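Dridholm sleep patch readings — read me first

Hello, and thanks for downloading. I put this set together with Velimir Leka over one rather long winter. It holds overnight skin temperature readings from a soft stick-on patch worn on the upper arm. You get 686 nights in all, one file per night, with a reading every 90 seconds.

The patch itself is the Comico, the second version with the rounded corners (the first one kept peeling off, so I've left those nights out completely). Times are local and start when the wearer pressed the button at bedtime.

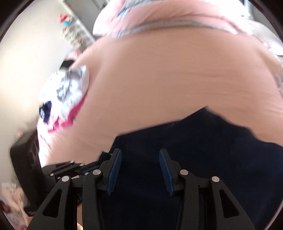
Can I use the readings to spot a fever?

I wouldn't. The patch measures skin, which drifts up and down with the duvet, the heating and how you're lying, and we never took a proper body temperature to compare it with.

Each file has 3 columns: time, temperature in Celsius, and a contact flag. The flag is 1 when the patch was sitting flat and 0 when it had lifted. Please do check it before you plot anything! I once spent a whole Thursday puzzling over a lovely dip that was just a loose corner.
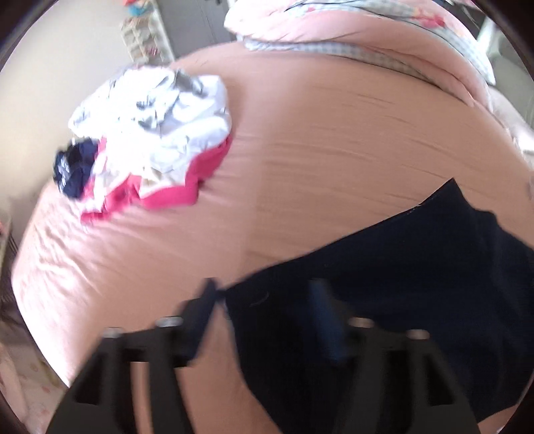
Gaps are left blank, and I haven't smoothed or filled anything in. If you want tidy curves, Yogesh Kanaujia wrote a little script called Hinden that does a decent job — it's in the tools folder, with its own notes. It does trip over the 9 nights in the Grgić folder, where the clock was set an hour wrong, so fix those first or skip them.

Wearers agreed to share their readings and go by letters only. Use the data for whatever you like, as long as you say where you got it. I'll add the April nights once I've checked the flags.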